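막대기 하나의 각도를 묻는 일에 대하여

손목 카메라로 들어오는 그림을 하루 종일 보고 있으면 세상이 대체로 나뭇결로 이루어져 있다는 생각이 든다.
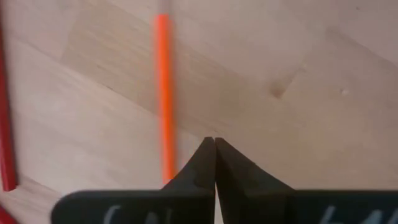 각도 추정 같은 건 OpenCV 함수 한 줄이면 끝나는 거 아니냐고, 지난 글에 Zou라는 닉네임으로 댓글이 달렸다. 윤곽선 따고, 최소 외접 사각형 씌우고, 각도 읽고, 퇴근. 굳이 석 달씩 붙들고 있을 일이냐는 말도 정중하게 덧붙어 있었다.

맞는 말이다. 한 줄이다. 나도 처음에 그 한 줄을 썼다. 그 한 줄을 둘러싼 코드가 지금 3,000줄쯤 된다는 것만 빼면 Zou 님과 나는 의견이 완전히 같다.

답글 칸에 쓰다가 길어져서 글로 옮긴다. 제목은 거창하게 달았지만 내용은 가늘고 긴 물건을 집는 인식 코드 이야기고, 그중 절반은 내가 어디서 틀렸는지에 관한 것이다.

우선 파이프라인부터. 우리 쪽 프로젝트 이름은 Dretent다. 뜻은 없다. 저장소를 만들 때 이름이 필요했고 그날 머리가 안 돌아갔다. 구조는 평범하다. 손목 카메라 영상을 받아서 색과 모양으로 후보 영역을 뽑고, 후보마다 중심축을 맞추고, 축에 수직으로 손가락이 닫히도록 손목 각도를 정하고, 플래너에 넘긴다. 플래너는 Plitel이라는 사내 라이브러리인데 이쪽은 잘 돌아간다. 잘 돌아가는 코드에 대해서는 쓸 말이 별로 없다. 부러울 뿐이다.

주황색 막대는 쉬운 축에 든다고 생각했다. 옅은 나무 바닥에 형광에 가까운 주황색이라니, 색상값 하나로 잘라내면 되지 않겠는가. 그런데 막대 위쪽 끝으로 가면 주황이 끝나고 희끄무레한 선이 같은 방향으로 희미하게 이어진다. 사람 눈에는 막대가 더 길게 이어지는 것처럼도 보이고, 그냥 다른 무언가처럼도 보인다. 색으로만 자르는 코드는 고민하지 않는다. 주황색이 끝나면 물체도 끝이다. 그러면 길이가 짧게 나오고, 길이가 짧으면 중심점이 밀리고, 중심점이 밀리면 엉뚱한 데를 잡으러 간다. 각도는 맞았는데 위치가 틀린다. 나는 이걸 한동안 캘리브레이션 탓으로 돌렸다. 이 업계에서 캘리브레이션은 원래 그런 용도로 있다.

빨간색도 있다. 왼쪽 가장자리에 빨간 것이 좁게 걸쳐 들어오면, 색상환에서 빨강과 주황은 이웃사촌이라 문턱값을 조금만 너그럽게 잡아도 둘이 같은 집안이 된다. 게다가 빨간 조각은 화면 밖으로 이어지니 전체 모양을 알 방법이 없고, 보이는 부분만 놓고 보면 길고 가늘다. 길고 가는 물체를 찾으라고 시킨 코드 입장에서는 아주 훌륭한 후보다. 점수도 높게 준다. 코드를 혼낼 수가 없다. 시킨 대로 했으니까.

그래서 화면 가장자리에 닿은 후보는 점수를 깎는 규칙을 넣었다. 그랬더니 이번에는 막대의 희미한 연장선이 화면 맨 위에 닿는 경우가 문제였다. 연장선까지 막대로 인정하면 막대 자체가 가장자리에 닿은 물체가 되고, 감점을 받고, 후보에서 떨어진다. 결국 로봇은 눈앞의 막대를 두고 집을 것이 없다고 보고한다. 로그에는 candidates: 0이라고 찍힌다. 그 숫자 0을 보고 있으면 좀 초연해진다.

나뭇결 이야기도 해야겠다. 결은 대각선으로 흐르고, 조금 더 진한 판이 띠처럼 중간을 가로지른다. 색을 못 믿겠으니 경계선으로 찾자고 방향을 틀었던 시기가 있었는데(8월이었다, 사무실이 더웠고 판단력도 그만큼이었다) 그때 이 결이 전부 선으로 잡혔다. 허프 변환을 돌리면 선이 쏟아져 나온다. 한 프레임에서 430개까지 나온 적이 있다. 그중 하나는 막대일 것이다. 옹이인지 얼룩인지 모를 거무스름한 자국 하나도 결을 따라 길쭉해서 당당히 후보에 올라왔다. 크기로 걸러지긴 했지만 한때는 막대보다 신뢰도가 높았다는 점을 기록으로 남겨 둔다.

그리고 그리퍼 자신. 손목에 카메라를 달면 화면 아래쪽은 늘 자기 손가락이 차지한다. 검은 손가락 두 개가 가운데로 모이면서 뾰족하게 올라오는데, 마스크를 씌워서 지우면 될 것 같지만 손가락은 움직인다. 열림 폭에 따라 마스크가 달라져야 하고, 폭 값은 영상보다 조금 늦게 도착한다. 닫힌 손가락에 열린 마스크를 씌우면 틈새로 손가락 경계가 남고, 그 경계는 아주 선명한 직선이다. 우리 코드가 뭘 좋아하는지는 앞에서 말했다. 두 손가락 사이에 남는 가느다란 틈으로 바닥색이 비치는 것도 마찬가지다. 길고, 가늘고, 곧고, 밝다. 로봇이 자기 손가락 틈을 집으려고 계획을 세우는 로그를 나는 갖고 있다. 철학과에 기증할까 생각 중이다.

손가락에 흰색으로 손글씨가 쓰여 있는 것도 잊으면 안 된다. 위쪽 일부만 걸려 보이니 읽히지는 않고, 특징점만 많이 나온다. 특징점 추적기를 붙였을 때 제일 안정적으로 추적된 것이 이 글씨였다. 카메라와 같이 움직이니 당연하다. 덕분에 추적기는 팔이 움직이는 내내 "움직임 없음"을 높은 확신으로 출력했다.

여기까지가 한 줄이 3,000줄이 된 사연이다. 그중 지금도 쓸모 있는 것만 적으면 이렇다.

색은 후보를 뽑는 데만 쓴다. 물체의 끝이 어디인지는 색에 묻지 않는다. 축을 먼저 맞춘 다음 그 축을 따라가며 밝기 단면을 보고 끝점을 따로 찾는다. 끝이 애매하면 애매하다고 기록한다. 예전에는 끝점이 숫자 하나였는데 지금은 구간이다. 플래너 쪽에는 구간을 넘기고, 어느 쪽으로 해석해도 막대 위에 있는 점을 잡으라고 한다. 욕심 없는 지점을 고르는 셈이다. 가운데를 정확히 잡겠다는 목표를 버리니 코드가 꽤 짧아졌다.

가장자리 감점은 없앴다. 대신 짧은 변이 화면 밖으로 나갔는지 긴 변이 나갔는지를 구분한다. 한쪽 끝만 나간 막대는 집을 수 있다. 옆구리가 잘린 것은 폭을 모르니 보류하고, 손목을 조금 옮겨서 다시 본다. 다시 보기, 이게 의외로 늦게 들어갔다. 로봇 팔이 있는데 정지 영상 하나로 모든 걸 결정하려고 했던 내 고집은 지금 봐도 이해가 안 간다. 논문을 너무 많이 읽은 탓으로 해 두자.

각도는 한 줄로 뽑지 않고 여러 프레임의 값을 모아서 낸다. 여기서 제일 창피한 버그가 나왔다. 막대는 180도 돌려도 같은 막대이므로 1도와 179도는 사실 이웃이다. 그런데 나는 이걸 그냥 산술평균을 냈다. 평균은 90도다. 손목이 확신에 차서 직각으로 돌아갔다. 각도를 두 배로 해서 벡터로 평균 내고 다시 반으로 나누면 되는데, 교과서에 나오는 내용이고, 나는 그 교과서를 갖고 있다. 모니터 받침으로 쓰고 있었다.

손가락 마스크는 시간표를 맞췄다. 영상 타임스탬프에 폭 값을 보간해서 붙이고, 그래도 못 미더워서 경계를 22픽셀 넓혔다. 이 숫자에는 아무 근거가 없다. 20은 모자랐고 25는 막대 아래쪽 끝까지 먹었다. 언젠가 설정 파일에서 이 값을 발견하고 이유를 묻는 사람이 있을 텐데 이 글을 보내 줄 생각이다.

도구 이야기를 하나만 더 하자면, 제일 도움이 된 건 알고리즘이 아니었고 재생기였다. Devundale이라고 이름 붙인 작은 뷰어인데, 녹화된 로그를 틀어 놓고 후보와 점수, 탈락 사유를 영상 위에 겹쳐서 보여 준다. 만드는 데 3일 걸렸다. 그 전까지는 터미널에 흘러가는 숫자를 눈으로 읽으면서 디버깅을 했다. 뷰어를 켠 첫날 오전에 손가락 틈 건과 글씨 건을 둘 다 찾았고, 오후에는 왜 이걸 이제야 만들었는지 생각하느라 일을 못 했다.

탈락 사유를 문자열로 남겨 두는 것도 권한다. 점수만 남기면 나중에 아무것도 모른다. "가장자리", "폭 초과", "마스크 겹침" 정도면 충분하다. 우리 로그에는 "그냥 이상함"이라는 사유도 있는데 내가 새벽에 넣은 것이고, 조건문이 여덟 개 들어 있어서 아직 못 지웠다.

그러니 Zou 님, 함수는 한 줄이 맞습니다. 저도 그 줄은 아직 안 지웠고, 파일 위치가 궁금하시면 메일 주십시오. 다음에는 투명한 물체를 해 볼까 하는데 그쪽도 한 줄로 되는 방법이 있으면 미리 알려 주시면 좋겠습니다.

2020년 2월 26일에 씀. 댓글은 열어 둡니다.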